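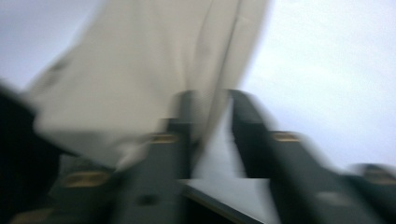 # Folding the Everyday Wardrobe: Project Report

Textiles and Home Studies, spring term
Written by Aoife Geraghty, with Arsalan Bangash and Áine Brophy
Advisor: Mavis Kowalczyk

## How we got started

Our group has been interested in laundry for longer than any of us would like to admit. It started in the dorm, where Áine folds everything the moment it comes out of the dryer and Arsalan keeps what he calls "the chair." When Ms. Kowalczyk asked for topics with some connection to daily life, we put down folding almost as a dare, and she said yes right away!

We wanted to know which ways of folding plain cotton clothes are easiest to teach, and which ones still look decent after a night on a shelf. We kept to shirts, trousers and pillowcases, all in light colors, so that creases would be easy to compare under the same lamp. Róisín Mulcahy from the costume shop lent us most of the clothes (and was very patient about getting them back in June, a good deal later than we promised).

## The folding surface

We spent a silly amount of time on this part. A bare tabletop was fine for pillowcases, but we all preferred working on a board, because the straight sides give your eye something to line a seam up with. Arsalan wanted to draw guide lines on it in pencil. The rest of us talked him out of it, and I still feel a little bad about that, as he had already sharpened the pencil.

## Trousers

Trousers took up most of our written notes. Shirts have a lot of steps, but the steps are clear, while trousers seem simple until you pick them up and the legs go their separate ways. The method we settled on is Róisín's, and we call it the Heffernan fold after the old costume shop manual she learned it from.

1. Hold the trousers by the waistband and let them hang for a moment.
2. Bring one leg over the other so the trousers are folded in half along their length.
3. Lay them lengthwise down the middle of the board, waistband at the far end.
4. Smooth from the waistband toward the hems with a flat hand.
5. Pick up the waistband corners and bring them down to the hems, then fold once more.

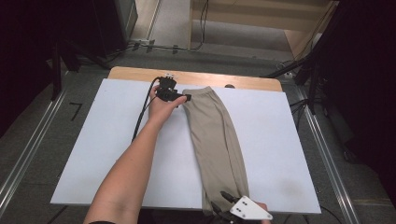
*Page last changed: June, 4:15 p.m.*

Step 4 is where people rush. The waistband end settles almost by itself, and then the wrinkles gather down toward the hems, running on the diagonal, with a bit of bunching right at the bottom. On the beige pair the top was lovely and smooth while the lower legs still needed another pass. Áine's fix is to hold the waistband still with one hand while the other does the smoothing, and it made such a difference that we rewrote the instructions around it.

Picking up the corner in step 5 matters too. If you take only the top layer, the bottom one stays behind and you end up with a twist that you won't notice until the stack leans over. Take both layers, lift a little, and then carry them across.

## What we found

We logged 216 folds altogether, and I am proud of that number, since I typed up every one of them. Pillowcases were the quickest to learn and the best looking the next morning. Shirts came out well once people had done a few. Trousers improved the most over the term, and nearly all of the change came after we added the holding hand.

Our weak spot is that we mostly taught our friends, who were kind about our instructions. Ms. Kowalczyk suggested trying the printed sheet on people who have never met us, and we would love to do that next year, along with heavier fabrics like denim.

Our thanks go to Róisín for the clothes and the fold, and to everyone who stayed late and let us mess up their laundry. The instruction sheet and the full fold log are in the department binder, behind the blue divider.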